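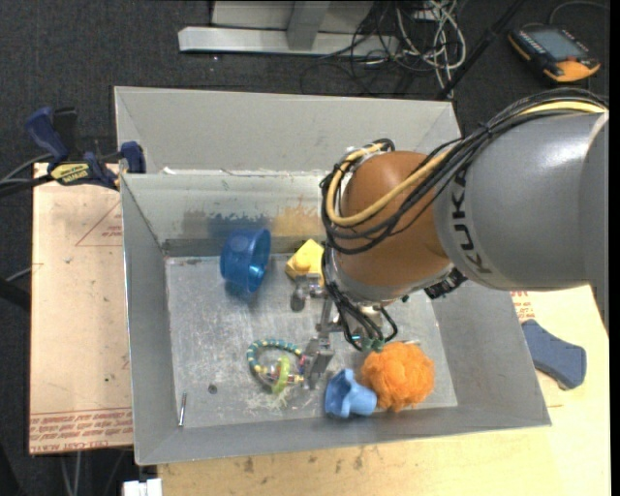
金属ビン内の混載ワークとグリッパ先端。ビーズのブレスレットの横に下側の指が来ている

Plistnessピッキングキットの継続契約を判断したい(混載・不定形ワーク)

Mehrangiz Tabrizi
5月からCokholmのばら積みピッキングキット「Plistness」を評価しています。構成はグリッパ、ビン上方の固定カメラ、把持計画ソフトの年間ライセンスで、ロボット本体は手持ちのKUKAです。評価ライセンスの期限が近いため、継続するかどうかを決める必要があります。

ワークは意図的にばらばらにしてあります。画像の時点では、濃い青のボウル、水色のカップ、黄色いブロック状の玩具、ビーズのブレスレット、半透明の黄緑色のリング、オレンジ色の毛羽立ったボールなどが入っています。ビンは灰色の金属製で、底に細かい擦り傷があります。

これまでの把持試行は2092回です。ログを分類したところ、失敗は次の三つに偏っていました。

1. ブレスレット。把持候補がループの中心に出る。指を閉じても何も挟まらず、底面だけをこする。
2. 光沢のあるボウルが横倒しのとき。縁の点群が欠け、候補が出ないか、出ても縁から外れる。
3. 壁際のワーク。手首とビン壁の干渉判定で候補がすべて棄却され、「候補なし」で停止する。

グリッパの開口は最大100 mm、指の閉じ力は40 Nに設定しています。サイクルタイムには不満はありません。知りたいのは以下の点です。

・1と2は設定で改善する余地があるか、あるいはこのキットの限界か
・3について、干渉マージンをどこまで下げてよいか
・同じ用途でTidardを使った方がいれば、比較の所感

なお、販売元のサポートには問い合わせ済みですが、返ってきたのは標準パラメータ表だけでした。

Touran Rahimi
同じキットを別のセルで運用しています。本体の機種は違いますが、計画ソフトは共通なので参考になると思います。

1について。標準の候補生成は、点群をクラスタに分けて重心の近くから探索します。ループ形状では重心が空洞になるため、書かれているとおりの挙動になります。設定ファイルの候補生成モードを「centroid」から「contour」に変更してください。輪郭上の点を起点に、指を局所的な接線と直交させる候補が出ます。計算は遅くなりますが、空振りは目に見えて減りました。
画像の配置で気になるのは、リングがブレスレットの輪の中に入っていることです。この状態では両者が一つのクラスタに結合されやすく、contourにしても外側の輪郭しか使われません。クラスタ結合距離も小さくしてください。下げすぎるとビーズが一粒ずつ別物体として扱われるので、一段ずつ下げて点群ビューアで確認するのが確実です。

2は半分が設定、半分が限界です。濃色で光沢のある樹脂は、単一露光ではまず取れません。多重露光を有効にすれば縁はある程度つながります。内側の面は多重露光でも欠けたままでした。うちではボウル類だけ縁の検出を2D画像側に切り替えています。この機能は上位ライセンスに含まれるので、見積もりを取るなら先に確認してください。

3について。干渉マージンの初期値は大きめです。ただし、下げる前に干渉モデルを見直すことを勧めます。標準モデルの手首は円筒一つで近似されていて、外装配線は含まれていません。画像では手首付近に黒いケーブルのたるみがあり、グリッパのすぐ右に垂れています。このままマージンだけを詰めると、計画上は通る経路でケーブルが壁の縁に当たるおそれがあります。順序としては次のようになります。

配線をまとめ直して、たるみの最大位置を測る
その外形をカプセル形状で干渉モデルに追加する
手首の円筒を実寸の複数形状に分割する
最後にマージンを下げる

左奥の角に付いているクランプもモデルに入れてください。ビンの上縁から出ているので、奥の壁際へアプローチするときに障害物になります。うちでは固定具の登録漏れで指を一本曲げました。

継続の可否については、失敗の大半が1と3なら継続でよいと考えます。2が大半を占めるなら、カメラを替えない限り費用に見合いません。

pick_ue
Tidardは試用だけしました。把持候補の質は良いほうです。ただしグリッパが専用品で、開口は52 mmまで。ボウルやカップを外側から持つ用途だと厳しいと思います。縁をつまむなら可。
あと、毛羽立ったボールの話が出ていませんが、うちでは繊維が指先に残って次の把持で滑りました。指先は定期的に拭いたほうがいいです。
価格は忘れました。Pearceが代理店なので、そちらに聞いてください。

Mehrangiz Tabrizi
お二人ともありがとうございます。干渉モデルを確認したところ、手首は円筒一つのままで、クランプも未登録でした。配線の処理とモデルの修正を先に行います。
contourモードは設定ファイルに項目がありましたが、GUIには出てきません。手で書き換えた後、GUIから保存すると元に戻ってしまいます。これは仕様でしょうか。

Touran Rahimi
仕様です。GUIは自分の知っている項目だけを書き出します。ユーザー設定用の別ファイルに一行だけ書いておくと、起動時に上書きで読み込まれます。ファイルの場所はマニュアルの保守の章に載っています。評価ライセンスでも有効です。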